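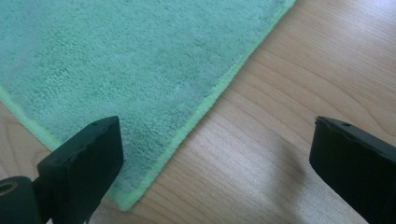

The Festis H2 hand gripper has a known fault in which the fingers close by a small amount more than the position signal reports. It affects units fitted with the first pattern of finger carriage and shows up mainly on soft goods, where there is no hard stop to reveal the error. Looped towelling with a flat sewn border is the most demanding material in normal use: the pile gives way under the fingers and the border does not, so the same commanded gap produces two quite different grip forces within a short distance of each other. Owners who handle only rigid parts may never notice the fault, but should still carry out the check below.

## Product summary

The H2 is a two-finger parallel gripper for hand-held use. It is supplied by Henbridge with black finger blocks, a cable set and a wall-mounted charging cradle. The fingers are driven from a single screw. Position is measured at the screw and not at the fingers.

| Item | Value |
|---|---|
| Number of fingers | 2 |
| Full opening | 80 mm |
| Drive | Single screw, opposed threads |
| Position sensing | At motor end of screw |
| Carriage, first pattern | Pinned |
| Carriage, second pattern | Clamped |

## Description of the fault

On the pinned carriage, each finger is held to its drive nut by a cross pin. With repeated loading the pin hole in the nut wears oval. The finger can then move along the screw without the screw turning, and the controller has no means of detecting it.

The usual signs, in the order they tend to appear, are:

- a faint click when the fingers change direction
- fabric released later than expected on opening
- uneven grip between the left and right fingers
- a finger that can be rocked by hand with the power off

In the last stage the pin can shear. The finger on that side is then free to slide, and a load held at the time will be dropped. If the operator's other hand is between the fingers, the loose finger may be pushed against it by the driven one. The force limit does not protect against this, as it is worked out from motor current and assumes that both fingers are connected.

## How it was found

The fault was first recorded at our Trestport workshop during endurance running on a folding task. The test unit sheared its left pin at cycle 2,719. A second unit, run on the same task with a lower force setting, was stopped at cycle 2,044 when the click was heard. It was taken apart with the pin whole and the hole visibly oval. The lower force setting had therefore not prevented the wear, and reducing the force is not accepted as a repair.

Both nuts were sectioned. The material was to drawing. The cause was put down to the length of pin bearing in the nut, which had been shortened at a late stage to clear the cable. The investigation report was written by Hefin Gethin and can be requested from Henbridge by quoting the gripper serial number.

## Which units are affected

Remove the lower cover and look at the side of each carriage. A pinned carriage shows a plain round pin end, flush with the surface. A clamped carriage shows a socket-head screw. Serial numbers are not a safe guide, because some early units were updated during service.

Units sold with the Fawzy wrist adaptor should be checked in the same way. The adaptor itself is sound and need not be removed.

## Checking a pinned unit

1. Open the fingers fully and switch off.
2. Disconnect the battery lead. The switch alone does not isolate the motor.
3. Hold the body on a firm bench with one hand.
4. Push and pull each finger along its line of travel.
5. Compare the two sides.

Any free movement that can be felt means that the unit must be taken out of use. Do not tighten the finger block screws to correct it. They hold the block to the carriage and have no effect on the pin.

If no movement is felt, the unit may be used while a replacement carriage is awaited, with these limits:

- no lifting above people or above a hot surface
- no use with a hand between the fingers while the drive is on
- the check repeated before each session

## Replacement carriage

The clamped carriage is supplied as a pair, with new nuts and screws. Both sides must be changed together. Fitting one clamped and one pinned carriage leaves the fingers off centre and upsets the zero position.

After fitting, run the zero routine with nothing between the fingers, then close them on the setting block supplied in the kit. The gap shown on the controller should match the figure stamped on the block. Repeat with the gripper turned over.

The kit is free of charge for affected units and there is no closing date for claims. Old carriages should be returned in the same packaging, with the cycle count from the controller written on the label. Finger blocks are not part of the exchange and should be kept.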